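Politics | Local Elections | Interviews

Print this article | E-mail to a friend

"I Will Answer the Radio Also"

29 February 2020

Jarrah Pomare came to our office in Skutau with one folder and no assistant. He is running for the district council for the first time, and he asked that we begin with the difficult questions.

So we began with the radio. In the candidates' program on Radio Hapeta he left the studio six minutes before the end, and many listeners were angry.

"They had the right to be angry," Pomare says. "My campaign manager was making signs through the glass that the car is waiting. I stood up. I should have sat down again. The host told me, on the air, that the people of the east side are always the ones who get the short interview. I have thought about this sentence many times."

Has he called the host? "Yes. I will go back, and this time for the full hour. He can choose the questions and he can choose the callers."

Pomare drove a bus for 20 years before he entered politics. He speaks slowly, and when he does not know a number he says so. He wants the night bus to return to the east side, and he believes it can be paid from the parking income. His opponents say that the sum is too small. "Then let us open the books and look," he answers. "I asked for them in July. I am still waiting."

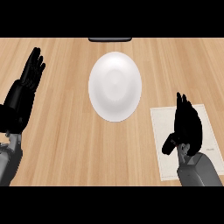
Votes and Doors

To be elected he needs, by his own calculation, 2000 votes. His team has knocked on 1000 doors until now, most of them on the west side. I ask him why the west side came first.

"Because our office is there, and it was easy," he says. "It is not a good reason. From next week we start from the other end."

He does not want to speak badly about the present council. Only when I mention the closed meetings does his voice become louder. "A meeting about public money must be public. I do not need a long speech for this."

Before leaving he asks when the interview will appear, and whether his mother can get it on paper.

Contact the newsroom | Copyright Prolum Media | Back to top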